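Demonstration collection (robotics)

Demonstration collection is the recording of example motions from which a robot control policy is trained. An operator guides the arm through a task, directly or with a second controller, while joint positions, gripper opening and video are stored together. One complete run of a task is called an episode.

Tabletop tasks are common because they are short and easy to reset. The Inwood set, assembled under Mahmoud Fawzy at Metwally, uses colored blocks and round plates. It contains 400 episodes of some 45 seconds each, recorded by 2 operators working in turns. Block positions are changed between episodes so that the policy does not learn a single fixed path.

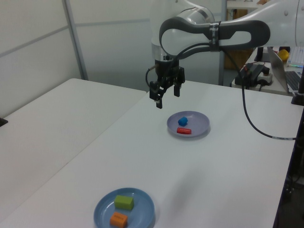

Robotic arm with a parallel-jaw gripper above a plate holding a blue and a red block. A second plate, in front, holds a green and an orange block.

Each episode is stored with a short written instruction, such as "move the red block to the other plate." Instructions are normally written before the run. Episodes in which the operator drops a block may be kept if the block is picked up again, and the recovery is then marked with its own start and end times. Runs with missing video are removed.

Camera placement affects how well a policy carries over to another station. The Farkier format stores camera position with every episode; the older Gateck format stores it once per session, and files converted from it need to be checked by hand if a camera was moved.

See also: Imitation learning, Teleoperation, Pick-and-place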